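Protokoll Projektrunde Yeom, 3. Oktober 2023
Dabei: Vittoria Pagano, Woo-jin Cha, ich (schreibe mit)

TOP 1 - Besteck einräumen
Woo-jin hat seinen Vergleich vorgestellt, und ich fand ihn richtig spannend! Er hat zwei Policies mit je 30 Demos trainiert: einmal mit allem, was wir im September aufgenommen haben, einmal nur mit Durchgängen, in denen der zweite Greifer das Teil hält, bis das erste Paar Backen frei ist. Die gefilterte Variante kommt auf 65 Prozent Erfolg, die andere liegt deutlich darunter. Vittoria ist skeptisch (zu wenige Küchen, sagt sie) und möchte das Ganze bei Kurix wiederholt sehen, bevor wir etwas aufschreiben. Da hat sie wohl recht.

TOP 2 - Löffel und Stäbchen
Längere Diskussion. Löffel an der Laffe greifen oder am Stiel? Ich war für den Stiel, Woo-jin für die Laffe - wir testen jetzt beides.

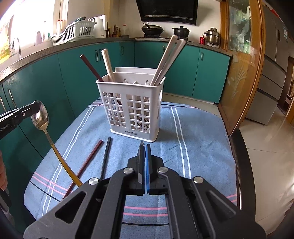

Bei den Stäbchen sind wir uns einig, dass sie einzeln gegriffen werden, auch wenn es länger dauert. Woo-jin passt die Anleitung an, ich sortiere die alten Durchgänge neu.

TOP 3 - Sonstiges
Drekness bleibt als Name fürs Auswerteskript, mir fällt auch nichts Besseres ein. Vittoria fragt bei Kurix wegen der Termine nach.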